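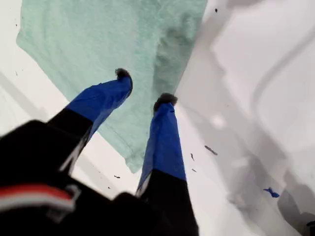 Svatopluk Michalík objected at the first review that a rolling test on a bare drum says very little about a tyre on a gravel path, and asked why the project had not started from the rider's side, with pressure and comfort. The objection was fair and changed the plan. The drum work was kept as a reference, and most of the effort moved to coast-down runs outdoors.

1. Aim

The project compares two rear tyres for a touring bicycle, the Drevness and the Olora, at different pressures on tarmac and on packed gravel. The question was whether the lower rolling resistance claimed for a smooth centre strip survives on a loose surface, and at what pressure the advantage disappears.

2. Tyres and bicycle

Both tyres have a folding bead and were fitted to the same rim with the same butyl inner tube. The Drevness has a nearly smooth centre strip with small shoulder blocks. The Olora has low blocks across the full width. On the workshop scale the Drevness came to 472 g. The Olora was heavier, but its weight was taken on a different scale and is left out of the comparison.

The bicycle was a steel touring frame with mudguards removed. The front tyre, a worn Katiyar, stayed on throughout and was reinflated before each session. Chain and cassette were cleaned at the start and not touched again. The rear brake pads were backed off after an early run showed slight rubbing on one side of the rim.

3. Method

Runs were made on the Drurness service road, which has a gentle, even slope and a gravel lane alongside the tarmac. The rider started from rest at a painted line, did not pedal, and held the same position on the hoods until the bicycle stopped. The stopping distance was measured with a tape along the verge. Runs were dropped if the rider had to brake or if the wind vane at the gate moved noticeably.

Pressure was set with a digital gauge after the bicycle had stood outside long enough for the tyre to reach air temperature. Skipping this step gave readings that drifted during the session. Tyre order was swapped between sessions so that changes in weather would not favour one tyre.

4. Results

On tarmac the Drevness rolled further at every pressure. Raising the pressure helped both tyres, with less gain at each step. Near the top of the range the change was smaller than the spread between repeated runs, and no claim is made there.

On gravel the order was less clear. At high pressure the Drevness bounced on the coarser patches and its stopping distances scattered widely. At low pressure the two tyres could not be separated. The Olora was more consistent from run to run, and the rider reported less wandering at the rear wheel when crossing the loose strip.

5. Sources of error

The largest error is rider position. A small change in shoulder height alters drag enough to hide a difference between tyres at the faster end of the run. The gravel also became more compacted in the wheel track as the sessions went on, which would tend to flatter whichever tyre was tested last. Swapping the order reduces this effect but does not remove it.

6. Further work

The November sessions should be repeated on wet gravel with a second rider. A tubeless set-up would allow lower pressures without pinch punctures, although sealant adds mass and would have to be weighed in each time. The drum results are given in Appendix B, with the gauge calibration sheet.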